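Oiling a worktop, the quick way

Sand first. 176 grit if you can find it, otherwise whatever's near. Always with the grain. Hoover up the dust, then a barely damp cloth, then leave it till teh evening.
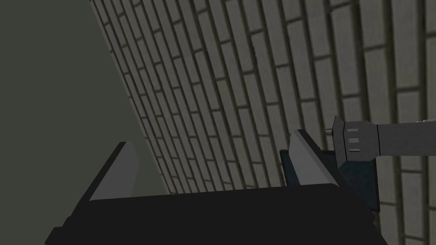
Both fingers open.

Thin coat of oil – Hosoda is fine, 200 ml does a small kitchen. Wait 4 hours. Wipe off anything sitting on top. Second coat, same again. Lay the rags flat outside to dry, they can catch fire if bunched up.
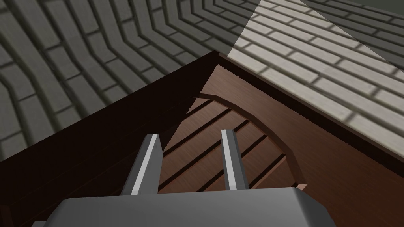 Can I use olive oil instead?
Best not to, it goes sticky and starts to smell.

Top up in November, or when water stops beading.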